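Grasis
Celebrity news and entertainment

Home | News | Red Carpet | Couples | TV | Podcast | FAQ

Frequently asked questions

We get a lot of the same emails, so the answers are collected on this page. If yours isn't covered, the contact details are near the bottom.

ABOUT THE SITE

What is Grasis?

Grasis is an entertainment news site. We cover film and television actors, musicians, reality TV, engagements, weddings, babies, breakups and the occasional feud. We started as a newsletter and still send one out.

Who runs it?

The editor is Florêncio Loureiro. He works with a small group of freelance writers, mostly in Toronto and Vancouver. Each story has the writer's name at the top. Stories marked "Staff" were put together by more than one person.

Are you owned by a TV network or a magazine?

No. We pay for the site with ads and memberships.

Do celebrities or their publicists pay to be on the site?

No. Publicists send us announcements all day long and we use some of them. When a story comes from a press release we say so in the first paragraph. Paid posts are labelled "Sponsored" above the headline and don't appear in the newsletter.

STORIES AND RUMOURS

How do you decide whether a rumour gets published?

We want one of the following before we run it: a statement from the person or their representative, a public record, something the person said or posted themselves, or two sources who don't know each other and have a reason to know. A photo of two people having dinner isn't enough for a story that says they are dating. We may still run the photo and say they had dinner.

What does "a rep confirmed" mean?

It means a publicist, manager or lawyer told our writer directly, by phone or in writing. If they told another outlet, we name the outlet and link to it.

Do you write about pregnancy rumours?

Only once the person has announced it or talked about it in public. We don't run "bump watch" pictures or guess from what somebody wore to a premiere. We get emails asking us to, and the answer is still no. Comments that guess are taken down as well.

What about celebrities' kids?

We name children if their parents have named them publicly. We don't use photos of kids taken at school, at the playground or outside the home. Kids who work in the business are covered for their work.

Why did a story change after I read it?

Stories are updated as people respond. A small update, such as a new quote, is added in the text with the time. If we got something wrong, there is a correction note at the bottom that says what was wrong. We don't delete stories because someone is embarrassed by them. We have removed stories on legal advice, and the page then says the story was removed.

I think you made a mistake. What should I do?

Email corrections with the headline, the line you think is wrong and where we can check it. Spelling mistakes can go to the same address. You won't always get a reply to those, but they are read.

Can you get a message to a celebrity for me?

No. We don't pass on letters, gifts, demos or scripts, and we don't give out addresses. Try the person's agency or official fan club.

TIPS

How do I send a tip?

Use the tip form or write to the post box. Tell us what you saw, where, and how you know. If you heard it from a friend of a friend, please say that too. It doesn't mean we'll ignore it, but it changes who we call next.

Will you use my name?

Not unless you tell us we can. The editor may need to know who you are even if readers won't.

Do you pay for tips?

We don't pay for tips. We do pay for original photos and video if we publish them. Don't follow anyone, block a car or go onto private property to get a picture. We won't buy it.

THE AVACH AWARDS

What are the Avach Awards?

The Avach is our yearly reader vote. Categories change a little every time, but Best Couple, Best Comeback and Worst Apology are always there. Nominations open in October.

How many times can I vote?

Once per category. You need a free account. Votes from throwaway email addresses are thrown out before the count. Last year's total was 2146 votes after those were removed.

Can I suggest a nominee?

Yes, up to 5 per account. The person must have been in the news during the year.

THE PODCAST

What happened to Nedelcu?

Nedelcu was our long-interview podcast. It ended after its second season. All the old episodes are still up and they're free. The show that replaced it is called Ita, and it's shorter, about 20 minutes an episode, with news at the start and reader mail at the end.

How do I get a question read on Ita?

Send it through the podcast page and put a first name and a city. Voice messages are fine. We cut them for length.

ACCOUNTS, COMMENTS AND MEMBERSHIP

Why was my comment removed?

The usual causes are insults about someone's weight or looks, guessing at health problems, posting private information, or copying whole articles from other sites. Comments over 600 characters don't go through at all. Split them up or trim them.

What do members get?

No ads, the weekend newsletter and early access to Ita. News stories are free for everyone.

How do I cancel?

Go to your account page, choose Membership, then Cancel. You keep your member features until the end of the period you've paid for. If the button doesn't work, email us and we'll cancel it by hand.

I forgot my password and the reset email never came.

Check your junk folder first. If you signed up through a social media account, there is no password to reset, and you should log in the same way you joined.

CONTACT

Tips, corrections and account help all go through the contact form. Choose the right subject from the menu and it will reach the right person sooner. Interview and advertising requests have their own forms, linked from the same page.

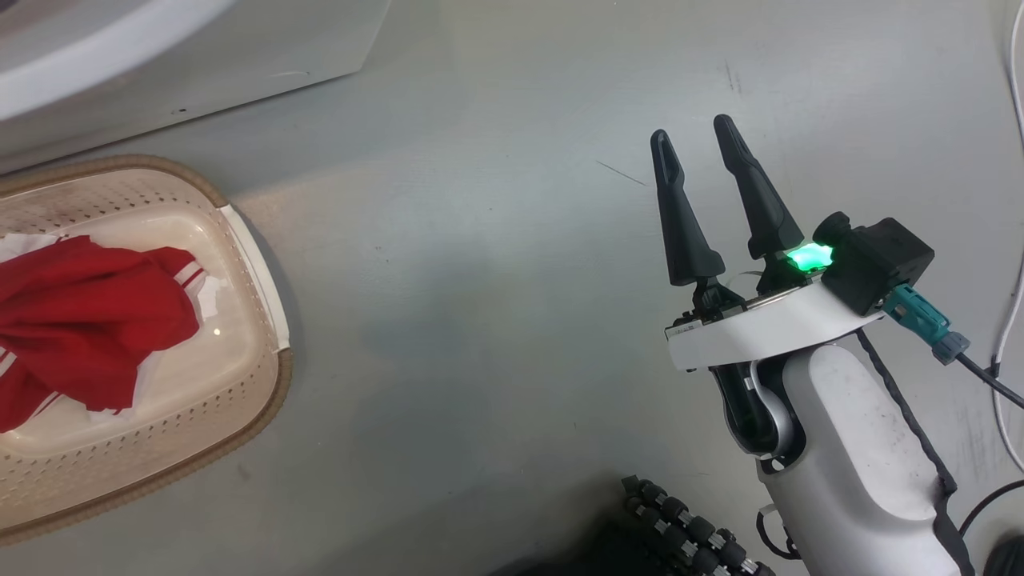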